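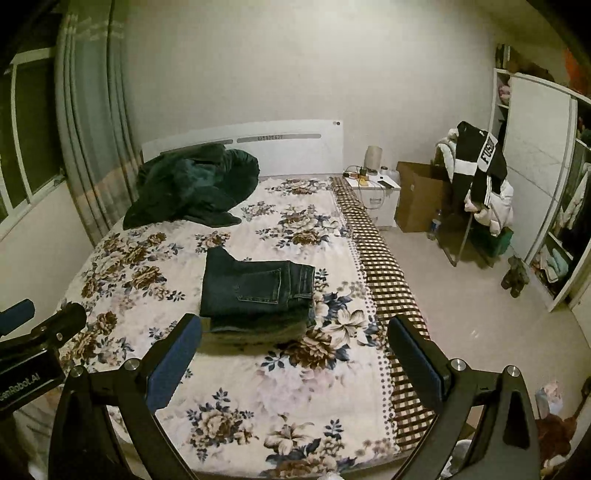
Overnight Oat Slice – no mixer, one tin

Quick one today. I make this at night when the kitchen's already a mess and I can't face creaming butter. Melt, stir, press, bake. Good for lunchboxes, good with coffee, good standing up at the bench at 6 am.

What you need

2 cups rolled oats (not the quick ones, they go pasty)
1 cup plain flour
3/4 cup brown sugar
100 g butter
3 tablespoons golden syrup
1/2 teaspoon bicarb soda
2 tablespoons boiling water
Pinch of salt
Handful of sultanas or chopped apricots, whatever's open

What to do

Oven on, 160 fan. Line a slice tin with baking paper and leave some hanging over the sides so you can lift it out later.

Oats, flour, sugar, salt, fruit into your biggest bowl. Squash the lumps out of the sugar with your fingers.

Butter and syrup in a small pot, low heat. Don't let it boil. My old Kramer pot has a hot spot so I stir the whole time, you might not need to.

Bicarb into the boiling water, then tip that into the butter. It'll foam up fast – take the pot off the heat first. I've cleaned that stovetop enough times.

Pour over the oats. Stir till there's no dry flour at the botom.

Press into the tin. Back of a wet spoon. Press hard, especially the corners, or it crumbles when you cut it.

Bake 25 minutes. Golden on top, a bit darker at the edges, still soft in the middle. It firms up as it cools so don't panic and put it back in.

Cool in the tin. Then fridge overnight, cut in the morning with a big knife. Straight down, no sawing.

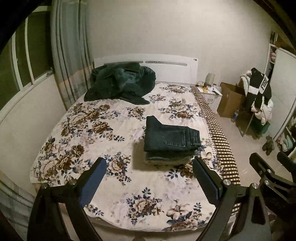

Can I swap the golden syrup for honey?

Honey works fine, same amount. It browns quicker though, so check at 20 minutes.

Keeping it

Airtight container, 5 days on the bench or a bit longer in the fridge. Freezes well too, wrap the peices seperately.

Petro Kobzar emailed to say he does his with dried cherries and a bit of orange zest. Tried it in July, very nice. Used the zest of a whole orange, next time I'd do half.

Chocolate on top is good as well – melt 100 g dark, spread it once the slice is cold, let it set before cutting.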